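Jan 1, 2026
By the Bowen home pages desk

The owner of Hamari, a small homewares shop in Bowen, keeps a fruit bowl on the kitchen table all year and changes what goes in it about once a week. She has sold bowls for seven years and says most customers ask her the same thing, how to stop the fruit going off before anyone eats it.

"They buy a beautiful bowl and fill it to the top on the first day," she said. "Then the bottom layer gets forgotten. I've done it myself with mandarins."

She shops at the market on the way home and buys small amounts. In January that can mean spending very little, and she would sooner go back for more than throw any out. Everything is left unwashed until it's eaten, and anything with a split skin goes straight into the fridge. 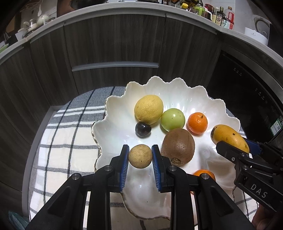 Choosing a bowl comes down to width, in her view. A deep, narrow one looks generous in the shop but stacks the fruit, and the weight bruises whatever is underneath. She likes a wide one with room to move things about. She also likes a white bowl, and one with a wavy rim and petal-like ridges makes a plain lemon or a kiwi look like more of an occasion. The gold line on the edge is a matter of taste. "Some people find it too dressy for a kitchen," she said. "I put mine on a checked cloth and it settles down."

She doesn't put gold-trimmed pieces in the microwave or the dishwasher. Hers gets warm water, a soft cloth and a drop of detergent, then a dry with a tea towel, taking care along the ridges where crumbs and bits of stem collect.

Mixing fruit is where she is strictest. Ripe bananas stay on a hook across the room, well away from the kiwis, unless she wants the kiwis to soften. Citrus can sit with most things for a few days. Small fruit goes near the top where it can be seen. "If the kids can't see the grapes, they eat biscuits," she said.

The shop stocks 58 bowls at the moment, from two suppliers. The widest is from a range called Plitamholm, and there is a plainer one by Ninden that sells better in winter. She wouldn't name a favourite, but said people should take a few pieces of fruit along when they go looking.

"Put them in and see," she said. "I don't mind. Just take your lemons home with you."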